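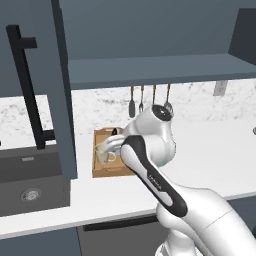

Questions I get about the mugs

I make stoneware mugs, bowls and the odd teapot in a small workshop behind my house, and I sell them under the name Livance. The same questions land in my inbox most weeks, so I've finally put the answers on one page.

Can I put my mug in the dishwasher?
Yes, go for it. Mine have been through hundreds of washes and they're still on the shelf. The only ones I'd do by hand are the Wiriya mugs with the gold rim, which goes dull after a while (and please don't microwave those either, you'll get sparks!).

What about the microwave for everything else?
Fine. The handle can get warm if you leave it in for ages, so go in short bursts.

How much does a mug hold?
The standard one takes 34 cl, filled to a sensible level. The small one takes 22 cl and I think it's perfect for coffee, though my tea-drinking friends tell me it's an insult.

Why doesn't mine look exactly like the one on the website?
I throw them all by hand and the glaze does what it likes in the kiln. The greens are the worst for this. One batch comes out like pea soup, the next is nearly cream, and I've used the same bucket for both. If you need a matching set, tell me when you order and I'll pick them from one firing.

There are tiny lines in the glaze. Is it cracked?
Probably crazing, a fine web of lines under the shine. It shouldn't be there on my mugs, so send me a photo and I'll swap it. If you can feel the line with a fingernail, or the mug makes a dull clunk when you tap it, stop using it and write to me straight away.

How do I get tea stains out?
Bicarb and a bit of warm water, made into a paste. Leave it for 30 minutes, then rub with a soft cloth. I've tried all sorts of fancy cleaners and I always go back to bicarb.

The bottom scratches my table!
Sorry! I sand every foot ring but now and then one slips past me. A quick rub with fine wet-and-dry paper sorts it out, or I can post you some felt pads.

Do you take custom orders?
Names and initials, yes. Logos, no, I've done it twice and hated every minute. Allow six weeks, and longer before Christmas, when I'm up to my elbows in it from September onwards.

Where can I see them in person?
The Skorkus shop has a shelf of mine, mostly Inenum bowls and whatever mugs survived the last firing. You can also come to the workshop, but email first so I can move the clay off the chair.

Do you sell seconds?
I do, at half price, from the box by the workshop door. Wonky handles mostly. I don't post seconds and I can't hold them for anyone. Limit of 2 per person, please, after what happened last spring.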